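3.2 What we mean by a chore

Before I get to the results I want to spend a little time on the word "chore", because I think it causes half the arguments in this field. When my neighbours ask whether robots can do the housework yet, they mean the whole messy lot. When a paper says yes, it usually means one plate, one cup, one drawer, with everything laid out kindly beforehand. Both are fair uses of the word, but you can't put them in the same table!

So for the Triltevard trials I settled on kitchen tidying, split into short jobs that a person would do without thinking: put a plate in a rack or take it out, hang up a mug, open a drawer and shut it again. I chose them because I do all of these before breakfast and I'm not good at anything before breakfast. The objects stay on one tabletop (Figure 4) and they're ordinary things, with handles and rims that were made for hands.

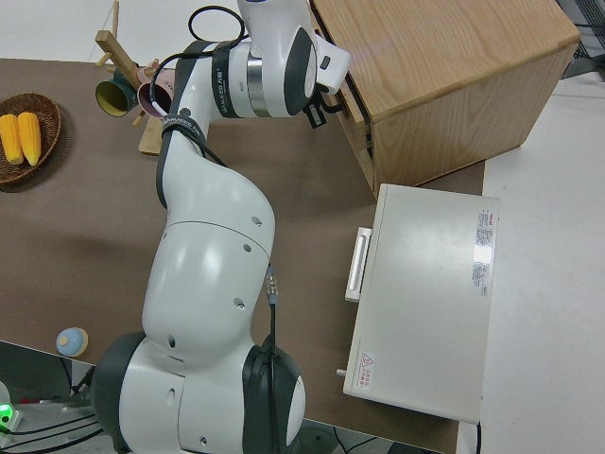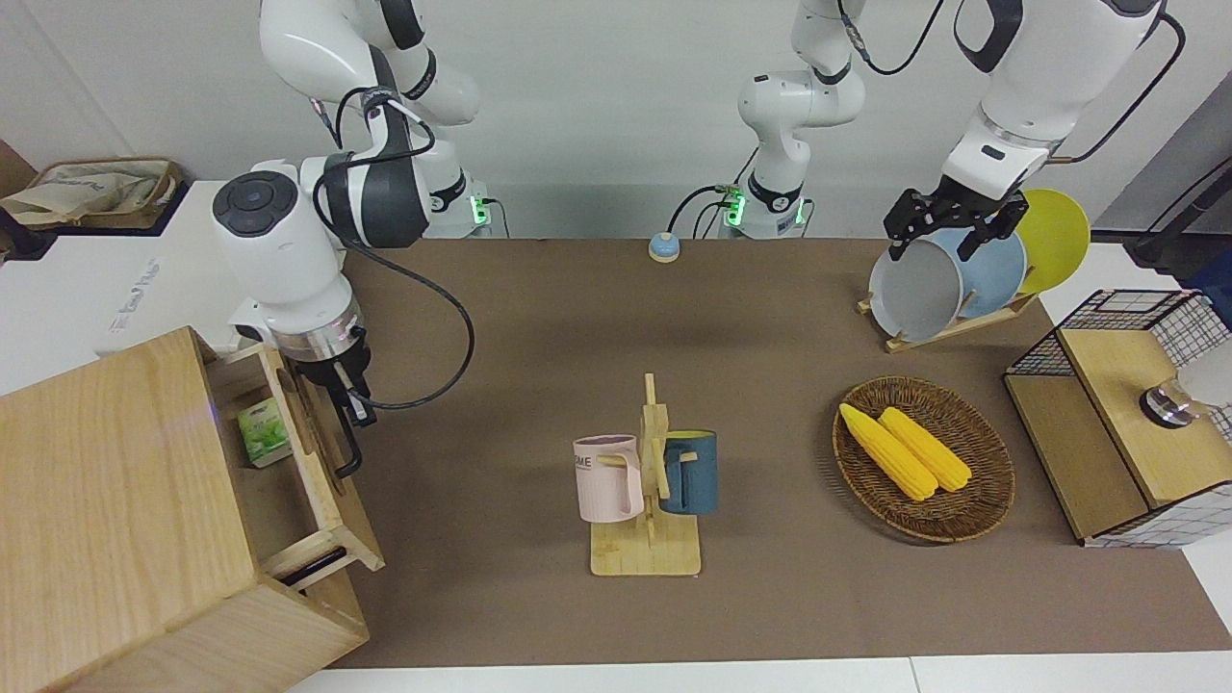

Figure 4. Kitchen tabletop with mug tree and corn basket.

We logged 844 attempts between April and 5th July, and threw out the ones where the fault was plainly ours (a bumped table, a dead cable, me leaning on the stop button). That left 815. I scored each one simply as done or not done, with no half marks. I know the Juška protocol gives credit for a good grasp even if the object ends up in the wrong place, and I can see why, but a mug on the floor is a mug on the floor, and I wouldn't give my children half marks for it either.

Time matters too, and I don't think we talk about it enough. I set a limit of 215 seconds per job, which sounds terribly generous until you've sat and watched a gripper creep up on a mug handle. A person gets the same job done in 5 seconds, often while talking. A machine that needs minutes might still be handy if you're out at work all day, so I report speed and success separately and let readers weigh them up as they like.

One more grumble about drawers. The Mirkach task list counts opening and closing as a single job, and I've split them. Pulling needs a decent hold on the front, whereas closing can be done with a clumsy shove, and lumping them together hides which of the two went wrong. The colleagues at Sutilside who shared their older logs with us had kept the two apart as well, so the comparison in section 3.3 uses the split version throughout.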